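Household software tips, part two: getting the arm to do what you meant

Right, following on from last time, when I rambled on about clamps and table heights. This one is all software, because that's where most of my evenings go and where most of your emails come from. I do all this at home with hand-held demos and a small arm on the worktop, so if you've got a proper lab some of it will make you wince. Take what's useful!

Name your recordings before you press go. I know, I know. But I had a folder of 1,509 clips last June with names like test2 and test2new, and it took me longer to sort them than it had to record them. Now I use object, task, then a running number, and the script won't start until I've typed the first two. It's four lines of code and I wish I'd written them years ago.

Check your clocks. If the camera and the tracker each keep their own time, they will drift, and what you get is an arm that closes its fingers a touch early on everything. I spent a whole weekend retuning the controller over this. The quick check is to tap the gripper smartly on the table at the start of a take, then find the tap in both streams and line them up. Cheap and cheerful, and it works with any kit.

Smooth the path, but leave the grip signal alone. Hands wobble (mine especially, after coffee) and a light filter on the position does wonders. Run that same filter over the finger opening, though, and you turn a nice crisp grab into a slow mushy squeeze. I keep them in separate functions now so I can't do it by accident.

Start the planner slow. I use a little planner called Vornunance, which is fussy to install and lovely afterwards, and the first thing I change is the speed limit. I put it at 40 per cent for any new task and leave it there until I've watched a good few runs through with my hand near the stop button. Raise it in small steps. You'll be tempted to jump straight to full speed when the first three go well – don't.

Give the planner a fatter world than the real one. Whatever size you measure for the table and the bits on it, pad it by a finger's width in the collision model. Then if it says there's no route at all, shave the padding down a bit at a time until it finds one. Going the other way round costs you crockery.

Save the settings with the data. I write the whole config file into each session folder, filter values and camera exposure and all. Disk space is cheap and my memory is dreadful. When I went back to the Stedel set, all 2,670 takes of it, that was the only reason I could make any sense of the second half.

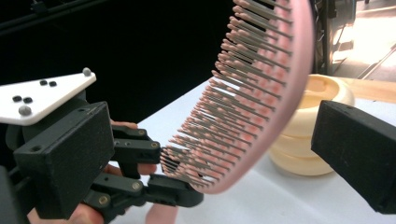 Depth filtering is the setting I get asked about most, and I was too heavy-handed with it for ages. The default clean-up throws away small isolated points as noise, which is fine for mugs and boxes and hopeless for anything thin. A hairbrush is my favourite test for this. Look at those rows of fine grey pins with the little pink tips: to an eager filter they're just speckle, and once they're gone the software thinks the brush is only the curved pink back. Then the planner happily sends a finger straight through the bristles. So turn the outlier removal right down, have a look at the points in the viewer, and creep it up only until the real fluff disappears. If you can't have both, fit a rough solid shape over the whole brush, pins included, and let the planner treat it as one lump. Do the same for whisks, combs and forks.

Track markers by shape as well as brightness. Shiny screws and sunny windows can both fool a tracker that only hunts for bright spots. I ask mine to check the spacing between markers too, and reject any frame where it doesn't match the plate.

Last one for now. Keep a short set of takes you never train on, and replay them after every update, however tiny. Mine is a mixed bag of easy and awkward things and it runs while I make the tea.

Comments (4)

Fuad Mamo
The tap trick sorted me out in ten minutes, thank you. I'd been blaming the controller as well. Do you tap once or twice?

yilma_bench
Twice for me, with a gap, then you can check the drift between them. Also agree about whisks, mine vanished completely until I switched the outlier step off.

Dusovum
Would you share the naming script? I've got 1,833 files called "final".

Pottering Pat
Any chance of a bit on calibrating the wrist camera next time? Mine is out by a few millimetres on the left side only and I can't work out why.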